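饮料柜里的罐子老是往后溜、往旁边歪,大家都怎么摆的?

Kausar Gondal
发表于 2025年4月29日 · 浏览 1521

先说一下情况哈,我在一个小公司管茶水间(其实我是做前台的,但是茶水间这摊事慢慢就变成我的了)。年初我们搬到 Alcantara 那栋楼,老板一高兴买了个不锈钢的玻璃门饮料柜,黑色铁丝层架的那种,看着特别气派,我当时也很喜欢,还拍了照片发给我妈看。

然后用起来就开始烦了!问题有这么几个,我想到哪儿写到哪儿:

第一,罐装的放在铁丝架上站不稳。罐底那一圈是窄窄的金属边,正好卡在两根铁丝中间,一碰就歪,歪了一个后面跟着歪一排。有人拿一罐可乐,手一缩回来,旁边的就躺下了。

第二,前面的被拿走以后,后面的不会自己过来。大家都是站着看一眼,前面没有就觉得没有了,跑来跟我说“可乐没了”。我过去把门一开,后面明明还有一堆。一个星期要跑好几趟,真的很想在柜门上贴个“请低头”。

第三,瓶装水和罐子高度不一样。我现在是水放中间那层,罐子想放上面,可是上面那层我够着有点费劲(我一米五几……),补货的时候要踮着脚往里塞,塞到后面根本看不见自己塞的是什么,绿色的罐子和红色的罐子混在一起,过两天就全乱了。

网上搜了一圈,有卖那种带弹簧的推进器,有卖斜的滑道,还有人说直接拿透明的塑料托,一排一排卡住。价格差得很多,我也不知道哪种真的好用。我们这个柜子一层深度不算特别深,同事加起来也不多,不想搞得像便利店一样复杂,但是又希望补一次货能撑几天,别天天让我去扒拉。

还有就是,铁丝架上面要不要先铺一层东西?铺了会不会影响冷气?上一任前台留下来一卷防滑垫,我剪了一块铺上去,结果下面那层好像没那么凉了,也可能是我心理作用,不太确定。

有没有管过这种柜子的朋友给点意见,先谢谢啦!

Omid Shokri

我以前在一个健身房前台待过两年多,那边的饮料柜跟你这个很像,也是铁丝架加玻璃门,我把我后来的摆法写给你,你挑着用。

先说防滑垫,赶紧拿掉!整块铺满肯定不行,这类柜子靠风在里面上下走,你把架子糊死了,下面那层不凉太正常了,真不是心理作用。我们当时有个同事更夸张,拿硬纸板铺的,铺完没几天纸板就潮了软了,一股味道,最后整层拆下来洗。

罐子站不稳这个事,我试过三种办法。

最早是买的弹簧推进器,牌子叫 Fitmont,前面有个小挡板,后面弹簧顶着。刚装上很爽,拿一罐补上来一罐,“啪”一声,大家都爱玩。用了几个月就不行了,弹簧力气是固定的,罐子多的时候顶得太紧,抽一罐出来要两只手;快没的时候又软绵绵的。还有人手一滑,罐子弹出来砸脚上。我不是说它不好哈,便利店那种流量大的地方可能合适,小茶水间我觉得没必要。

第二种就是你说的透明塑料托,半透明白色的也有,一个罐一个位,或者一条卡一排。我后来上面那层全换成这个了。好处是罐子底下有个座,不会掉进铁丝缝里,你拿旁边的它也不会跟着倒。颜色也好管,一边全是绿的,一边全是红的,一眼就知道哪边该补。缺点嘛,它不会自动往前走,后面的还是要人手去挪。
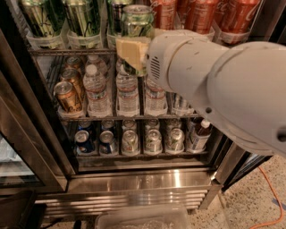
第三种是把架子本身弄斜。你看一下你那个柜子,两侧应该有一排挂钩的孔,后面的挂钩往上提一格,前面不动,整层就往前倾一点。罐子圆的,稍微斜一点它自己就会往前靠。不过这个得配前面一根挡条,没有挡条千万别弄,一开门全下来了(别问)。如果不想动整层,可以只在一边放个斜的小滑道,罐子斜着排,最前面那个会往前倾,拉环那面朝外,大家伸手就能拿,我觉得对你这种个子不高的其实挺友好的。

瓶装水你放中间层是对的,不用换。水重,放最上面补货要举着,放最下面大家又懒得弯腰。我唯一的建议是水要放成直的一列一列,别前后错开。错开看着好像能多塞几瓶,拿的时候瓶盖互相卡,拿一瓶带出来一瓶。

然后是补货顺序,这个我觉得比买什么配件都重要:新的永远从后面进,旧的拉到前面来。我知道你够不着后面,那就反过来做,先把前面剩下的拿出来放台面上,新的往里推,最后把旧的摆回前排。每次多花几分钟,但是不会有一罐可乐在最里面住半年。我们那时候清出来过一罐过期的,罐身都瘪了一块,特别尴尬,因为是会员先发现的……

至于“前面没有就是没有”,没救,人都是这样的。我后来的做法是下班前顺手把每一列往前拉一下,拉的时候用一把那种长柄的木勺子(厨房里搅汤的),从罐子后面一勾就过来了,不用把整条胳膊伸进去。听着很土,很好用,你试试!

Delia Painemal

楼上写得很全了,我补两点。

一个是尺寸。买塑料托之前先拿尺子量,千万别看图片就下单。细长罐和普通胖罐直径不一样,胖罐的托放细罐会晃,细罐的托放胖罐根本进不去。我在 Gititz 买过一批,页面写“通用”,到手以后可乐能放,另一种饮料的就晃来晃去,最后垫了硅胶圈才行。我那套的货号尾数是 2565,你要是看到这个就别买了,哈哈。

还有一个就是每种别放太多。你们人不多,上层放两三种就够了,每种自己一个区,水单独一层。我见过有人一个柜子里塞 9 种饮料,每种就那么一点点,天天有人来抱怨这个没了那个没了,其实大家真正喝的就那几样。可以先看一个月,哪种剩得最多就不进了,等到六月天热了再加。

上面那层够不着的话,买个两步的小梯凳放柜子旁边,别踩椅子!带轮子的更别踩!我同事踩过,人没事,一箱汽水全军覆没,地毯黏了一个礼拜。

塑料托记得隔一阵子拿出来冲一下,罐子底下会积水,时间长了有一圈黑黑的,不冲会粘手。用温水加一点洗洁精就行,别进洗碗机,我那几个进去一趟出来全变形了。

Mohsin Talpur

铁丝架别铺东西,直接放就行。歪就歪呗,又不是不能喝。

Kausar Gondal

谢谢大家!!防滑垫昨天回完贴就拿掉了,今天摸了摸下面那层的水,好像是凉一点。木勺子那个我笑了半天,然后真的从抽屉里翻出来一把,勾得可顺了,现在就放在柜子顶上,谁都不许拿去搅咖啡。

塑料托我先量了再买,打算只买上面那一层的。斜架子我看了一下,孔是有的,但是没有挡条,Droltutgate 那边的五金店说可以配,周末去问问价钱。要是太贵就算了,先用托。

@Mohsin 你说得也对,但是倒下来的声音真的很吓人,我工位就在旁边 😭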